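Petura drive-swap cell: setup and upkeep

This card covers the gripper cell used for the Petura recordings, in which hard drives in blue carriers are handled at an open desktop case. It holds 136 episodes, 7 of them marked as faults. Maintained by Burgi Berchtold and Telmo Barroso.

Before each session, check the silver bolts on the finger plates and linkages. Tighten by hand only.

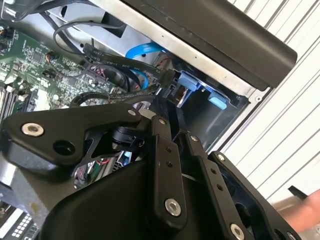 Re-zero the fingers after any bolt has been touched, then run one open and close cycle clear of the case. Log the result in cell_log.csv.

Grip settings are in grip.yaml. Keep the force at 37 - higher values mark the carriers.

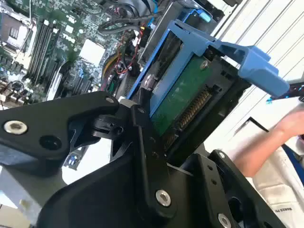

Does the wrist camera need recalibrating when a finger plate is changed?
Only if the camera mount was loosened as well. Otherwise re-zero the fingers and carry on.

Keep cables away from the drive cage before the arm comes down. Laurier Simard's March notes list the approach angles.
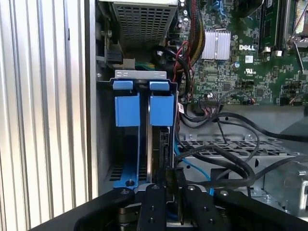

Worn pivots are replaced in pairs, and both part numbers go in the log. Episodes from 806 onwards use the new pivots.

Last checked: 2026-05-12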